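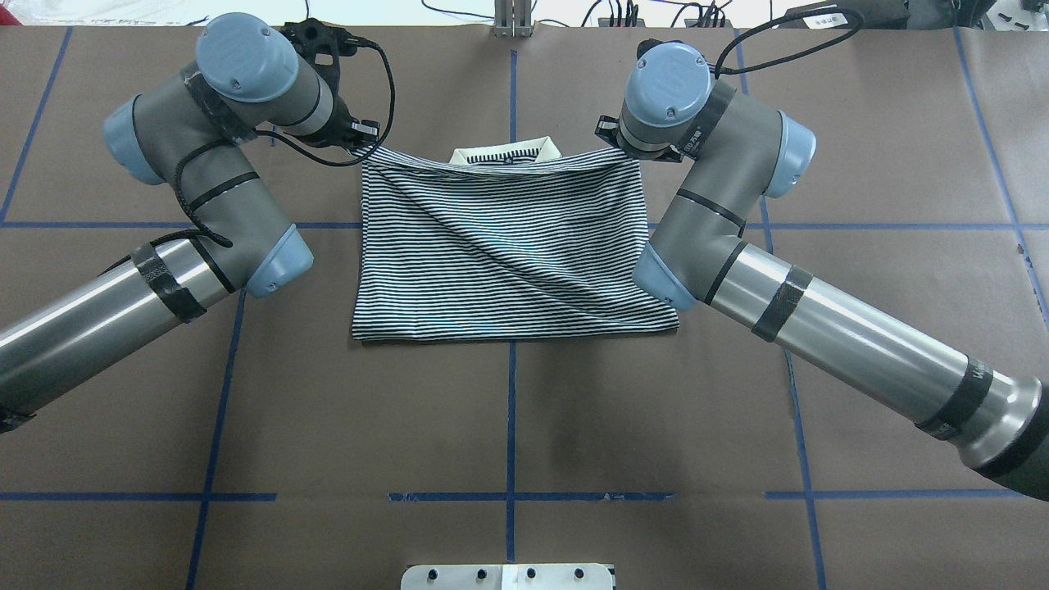

Progress Report to the Zavala Fund
Zeno Program: Advice on Local Public Space Rules, Mivgate

Reporting period: to the end of October

The program helps Mivgate residents understand and respond to the town's rules on parks, benches and street trading. During the period, 182 residents used the advice desk, against a target of 173. Most questions concerned the new permit for outdoor gatherings. The desk is open on Wednesday evenings at the Heta branch library. 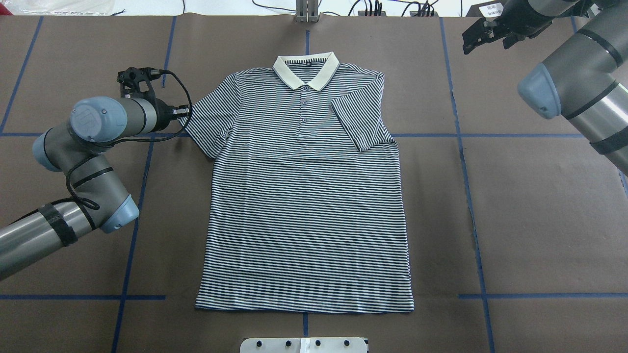

Anayeli Zamudio wrote to the desk that the permit form still asks for a landlord's signature, and that tenants in her building had given up on it. We have raised the point with the town clerk and await a written answer.

Outreach was extended to the streets north of the rail line, where over 40 households received the plain-language guide - the Spanish edition was delivered late and is still being handed out. 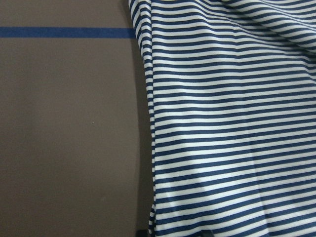
Striped fabric on the work table, Mivgate

Written comments on the draft bylaw were filed for 37 residents before the deadline. The council has since moved its second reading to a later session, and our hearing support budget will be carried forward with the Fund's approval.

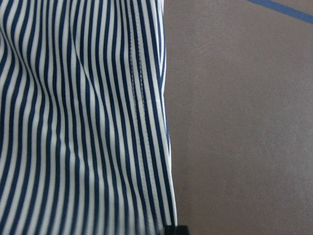

Plans for the Next Period

Staff will attend the second reading, revise the guide once the final text is adopted, and submit a full statement of spending with the next report.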